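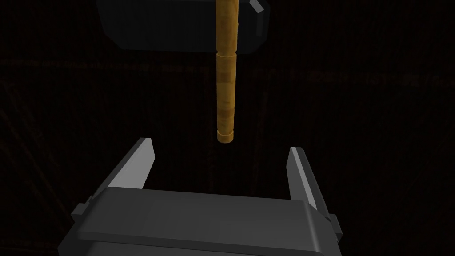 Ticket 204: Zallillow treat feeder stops dispensing during the day, dog barking at the door
Status: Closed
Category: Feeders and enrichment / Scheduling
Opened by: customer, through the help form

Original message

Hi there, and thank you in advance for reading all this, I know it's long. We bought the Zallillow feeder for our dog Butby, a four-year-old beagle mix with more energy than the rest of the household put together. He's home alone from the time I leave for work until my son gets in from school. The idea was that he'd get a little something every so often and stop chewing the baseboard by the front door.

For the first two weeks it was wonderful. Then it began skipping. The app says "portion served" at the right times, but when I get home the bowl is clean and the hopper is nearly as full as when I left. Butby has gone back to barking at the door in the afternoon, and my neighbor (who has been very patient) left a note.

Things I've tried already:
Turned it off and on again.
Deleted the schedule and typed it all in from scratch.
Washed the hopper and the chute and let them dry overnight.
Moved it from the kitchen to the hallway, in case the wifi was weak.

None of that made a difference. Is it broken? I'd hate to send it back, he gets so excited when it hums. 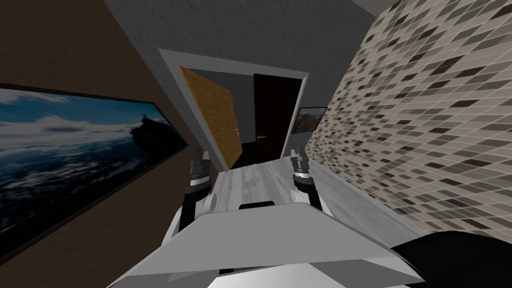

Glória Correia
Customer Support and Dog Enrichment Advisor

First reply, Fri 5 August

Hello, and please give Butby a scratch behind the ears from me! Don't apologize for the long message, the details are a big help. I've had a look at your feeder's activity record and I have some thoughts, but first a few questions so I don't send you off in the wrong direction.

What treats are you using now, and are they the same ones you started with? What portion size is set in the app? And when you press the manual button on the lid, do you hear one smooth hum, or a hum with a click at the end?

That last one matters more than it sounds. "Portion served" in the app only means the motor was told to turn and didn't report a fault. It doesn't weigh what comes out, so if the wheel inside slips, the app will still cheerfully tell you that lunch was served. (I've asked for that wording to be changed, and I'll go on asking.)

In the meantime, please don't leave him with nothing to do. A frozen food puzzle or a rolled-up towel with kibble tucked in the folds will get him through part of the afternoon while we sort this out.

Customer reply

Hum with a click! Every time. Portion size is 3. And you've caught me on the treats, we switched to Bruretti soft bites when the first bag ran out. They're a bit bigger and kind of squishy. I didn't think of that at all.

Second reply, Glória

Well, that click is the wheel slipping back, and I'm fairly sure the soft treats are the reason. They press together under their own weight in the hopper, especially on a warm day, and form a sort of bridge over the wheel. The motor pushes, feels too much resistance and lets go again. No harm done to the feeder - it's built to let go so that it doesn't burn itself out.

Here's what I'd like you to try, in this order:

1. Unplug the feeder and take out the batteries too, if you use them.
2. Empty the hopper completely. If the treats come out in one lump, we've found our answer.
3. Lift the wheel straight up by its center tab. Wipe it and the well beneath it with a damp cloth, no soap, and dry both.
4. Put the wheel back with the arrow facing the chute. It will go in the other way around as well, but it won't turn properly.
5. Fill the hopper no more than halfway with a dry, hard treat or his regular kibble.
6. Plug it in, open Settings, and choose Calibrate. Wait for the light to turn solid green before you press anything else.
7. Press the manual button a few times and listen.

If you have a kitchen scale, put a saucer under the chute and weigh one portion. With ordinary kibble, size 3 should come to 20 grams. A gram or so either way is fine.

Keep the soft bites for when you're home with him. They're lovely for training, he'll be thrilled to get them from your hand, and you can break them in half.

Customer reply

One giant lump, shaped exactly like the inside of the hopper. My son wanted to keep it. I did all the steps and there's no click now. Scale says 20 grams on the nose. I had put the wheel in backward after washing it, by the way, so that probably wasn't helping.

One more question while I have you. He still starts barking in mid-afternoon even with the feeder working. It's less, but it's there. Should I just set more portions?

Third reply, Glória

I'm so pleased about the click! And thank you for owning up about the wheel, plenty of us have done the same, me included.

I'd be careful with adding portions. Count whatever the feeder gives him as part of his daily food and take it off his breakfast or dinner, or he'll get round very quickly. What I'd change first is the timing. Your schedule has the portions at the same minute every hour, and a clever dog learns that. He waits, he eats in three seconds, and then he's bored again until the next one. Turn on Vary Times in the schedule menu and the feeder will move each portion a little earlier or later.

Then look at what happens before you leave. A good long sniffing walk, with him choosing the direction and you in no hurry, will tire him out far better than a quick trot around the block. I know mornings are hard. Even a bit of kibble scattered in the grass while you drink your coffee is worth doing.

My own dog, Begay, was a terrible door barker until March, and what helped most was moving her bed away from the front window. She could hear the mail truck but couldn't see it coming, and she lost interest. It may be different for Butby, of course. If the barking gets worse, or he's drooling, pacing or scratching at the door when you leave, please talk to your vet, as that can be real distress and a feeder won't fix it.

Customer reply

Vary Times is on, bed is moved, and we did grass kibble this morning (he missed one piece and went back for it twice). Feeder is at 100 percent on the calibration page. The neighbor says yesterday was quiet. Thank you so much for your patience, you can close this one.

Resolution notes

Cause: soft treats compacted in hopper, wheel refitted backward after cleaning.
Fix: hopper emptied, wheel refitted, feeder calibrated with dry kibble.
Hardware replaced: none.
Follow-up: suggested adding a line about soft treats to the quick start card, and a clearer arrow on the wheel.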